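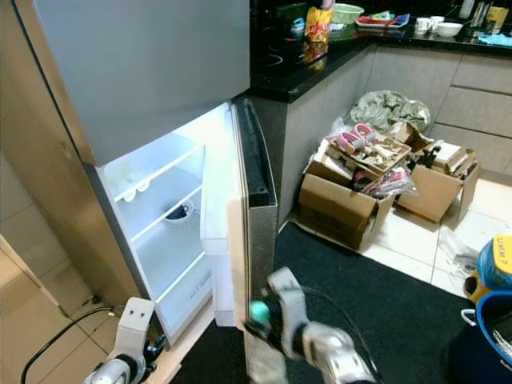 古いブログ記事の整理、いわゆるコンテンツの棚卸しについて、よくいただく質問をまとめました。Curnoteckという小さな会社で企業サイトの面倒を見ている私が、自分のところのブログを片づけたときの経験も混ぜて答えています。記事の整理って、冷蔵庫の扉を開けて中を見るのに似ているんですよね。ほとんど空っぽで棚のガラスまですっきり見えていても、奥のほうに小さな透明の器がぽつんとあって、何やら黒っぽいものが入っている。ブログだと、その器が何十個も並んでいたりします(うちがそうでした……)。専門用語はなるべく減らしたつもりですが、わかりにくいところがあればページの最後の方法で聞いてください!

そもそも、記事の棚卸しって何をするんですか?

公開中の記事を全部一覧にして、一本ずつ「そのまま残す」「書き直す」「ほかの記事とまとめる」「消す」のどれかに振り分ける作業です。やることはそれだけなんですが、一覧を作る段階でたいていびっくりします。うちのブログは432本ありました。200本くらいだろうと思っていたので、表計算ソフトを下までスクロールしながら変な声が出ました。タグだけつけて中身が三行の記事とか、終わったキャンペーンのお知らせとか、書いた本人も忘れているものがどんどん出てきます。

記事は多いほうが検索に強いのでは?

よく聞かれます。私も昔はそう思って、毎週せっせと書いていました。でも、似たテーマの短い記事が五本あるより、きちんと答えている一本があるほうが、読む人には親切ですよね。検索エンジンがどう評価するかは外からは見えない部分も多いので断言はしませんが、少なくとも自分のサイトの中で同じ言葉を狙った記事どうしが入れ替わり立ち替わり表示される状態は、あまりうれしくないです。見せたいページと違うほうが出てくると、問い合わせの内容までずれてきます。

ただし、本数を減らすこと自体を目標にするのはおすすめしません。半分にするぞ! と意気込んで始めると、残すべきものまで切りたくなってきます。

一覧には何を書けばいいですか?

私が使っているのは次の項目です。

URL
タイトル
公開日と最終更新日
過去一年くらいの検索からの訪問数
ほかのサイトからリンクされているかどうか
問い合わせや資料請求につながったことがあるか
書いた人(まだ社内にいる場合)
判定(残す、直す、まとめる、消す)
ひとことメモ

最後の「ひとことメモ」を軽く見ないでください。「なんとなく残す」と書いた記事を翌年見返すと、だいたい残す理由がありません。逆に「営業が商談で使っている」とひとこと書いてあるだけで、うっかり消さずに済みます。

どのくらいの期間のデータを見ればいいですか?

私は13か月で見ています。一年ちょうどだと、季節ものの記事の山がぎりぎり外れてしまうことがあるんです。たとえば毎年10月にだけ読まれる記事は、夏に直近三か月の数字だけ見たら、まったく読まれていないように見えます。危うく消すところだった記事がうちにも一本あって、いまだに思い出すとひやっとします。

アクセスがゼロの記事は全部消していいですか?

待ってください、全部はだめです! 432本のうち、検索からの訪問が一件もない記事が107本ありましたが、そのうち消したのは56本です。残りは書き直したり、別の記事に吸収したり、そのまま置いておいたりしました。

そのまま置いたのは、たとえば製品の旧バージョンの設定手順です。検索からは誰も来ないけれど、サポート担当がメールの返信にURLを貼っている。アクセス解析の「検索」の欄だけ見ていると、こういう使われ方には気づけません。消す候補が決まったら、サポートと営業に一覧を回してひと晩は待つ、というのをうちの決まりにしています。

消したページのURLはどうすればいい?

内容がほぼ同じ移動先があるなら、そこへ301リダイレクト。移動先がないなら、素直に404か410を返します。どちらにするかで悩む方も多いのですが、私はサーバーの設定が楽なほうで決めてしまいます。

やってほしくないのは、消したページを全部トップページへ飛ばすことです。料金の細かい話を読みに来た人がいきなりトップに着いたら、「え、どこ?」となりますよね。検索エンジン側でも、関係の薄い転送先は見つからないページと同じように扱われることがあります。手間でも一本ずつ考えてください。

あと、サイト内のリンクの直し忘れ! 転送を設定すると一応つながるので安心してしまいがちですが、自分のサイトの中のリンクは新しいURLに書き換えておくほうがきれいです。XMLサイトマップからも、消したURLを抜いておきましょう。

二本の記事をひとつにまとめるときのコツは?

まず、残すほうのURLを決めます。外からリンクされているほう、または訪問の多いほうを残すことがほとんどです。次に、消えるほうの記事から、残すほうに書かれていない段落だけを抜き出します。丸ごとくっつけるのは避けましょう。同じ説明が二回出てくる、妙に長い記事ができあがります。

同僚のグレニス(Glenys Tunstall)は、まとめる前に両方の見出しだけを紙に書き出して並べています。真似してみたら確かに早かったです。本文を読み始めてしまうと、自分の昔の文章に情が移って、なかなか切れないんですよ。

書き直しと新規、どちらを優先すべきですか?

検索結果の二ページ目あたりで止まっている記事があるなら、私は先にそちらを直します。すでに多少は見つけてもらえている記事なので、古い数字を入れ替えて、冒頭で質問にちゃんと答えるようにするだけで反応が変わることがあります。変わらないこともあります(本当に)。二か月ほど様子を見て動かなければ、検索した人が知りたいことと記事の中身が食い違っていないか疑ってみてください。

逆に、お客さまから何度も聞かれるのに答えのページがどこにもない、という話題があれば新規が先です。

公開日だけ新しくするのはありですか?

なしです! 中身が同じで日付だけ新しい記事、読む側はけっこう気づきます。うちでは、本文に手を入れたときだけ更新日を変えて、公開日はそのまま残しています。誤字をひとつ直した程度なら更新日も触りません。

作業にはどれくらい時間がかかりますか?

記事の数と、判定に口を出す人の数によります。後者のほうが効いてくる気がします。うちは一覧作りが二日、判定が一週間、書き直しと転送設定は通常業務の合間にやって三か月かかりました。途中でひと月ほど完全に止まっていた時期もあります。

一気にやろうとしないほうが気が楽です。カテゴリーをひとつ選んで、そこだけ最後まで終わらせる。転送の設定もサイト内リンクの修正も済ませてから次へ、という進め方だと、途中で忙しくなっても中途半端なページが残りません。

上司が「せっかく書いた記事を消すな」と言います

わかります。クライアントのSolbergさんでもまったく同じことがあって、担当のナレンドラさん(Narendra Mathur)と一緒に頭を抱えました。そのときは「消す」という言葉をやめて、いったん非公開にして半年置いておく、という提案に変えたらすんなり通りました。元の原稿は書き出して保管してあります。戻そうと思えば戻せる、とわかっているだけで、話し合いの空気がだいぶ違いました。

ちなみに、その半年で「あの記事どこ行った?」と聞かれたのは一本だけで、ちゃんと戻しました。

棚卸しのあと、順位が下がることはありますか?

あります。URLが変わったり内容がまとまったりすれば、しばらく順位が上下するのはふつうのことです。数日下がったからといって慌てて元に戻すと、何が原因だったのかもわからなくなります。まずは転送先が間違っていないか、残した記事をうっかりnoindexにしていないかを確認してください。後者は私がやりました。テスト環境の設定をそのまま本番に持っていってしまって、気づいたのは翌朝です。

それで問題がなければ、何週間かは触らずに見守りましょう。作業した日とやった内容をどこかに書いておくと、あとでグラフを見るときにとても助かります。

専用のツールは必要ですか?

数百本くらいまでなら、表計算ソフトとSearch Console、それにふだんのアクセス解析があれば足ります。サイトをぐるっと巡回してURLを集めるクローラーがあると、一覧から漏れた迷子のページも見つかりやすくなりますが、どこからもリンクされていないページはクローラーでも拾えません。CMSの書き出し機能の一覧と突き合わせるのを忘れずに。

次の棚卸しはいつやればいいですか?

年に一度で十分だと思います。二回目からはメモが残っているので、ぐっと楽になりますよ。うちは新しい記事を公開するときに、見直す時期を一覧に書き込むようにしました。料金や法律がからむ記事は半年後、用語の解説なら二年後、という具合です。

ほかに聞きたいことがあるときは?

サイトの問い合わせフォームから、件名に「棚卸し」と入れて送ってください。記事の一覧を添付していただく場合は、お客さまの名前など外に出せない情報を先に抜いておいてくださいね。返信は私かグレニスがします。同じ質問が何度か届いたら、このページに書き足します。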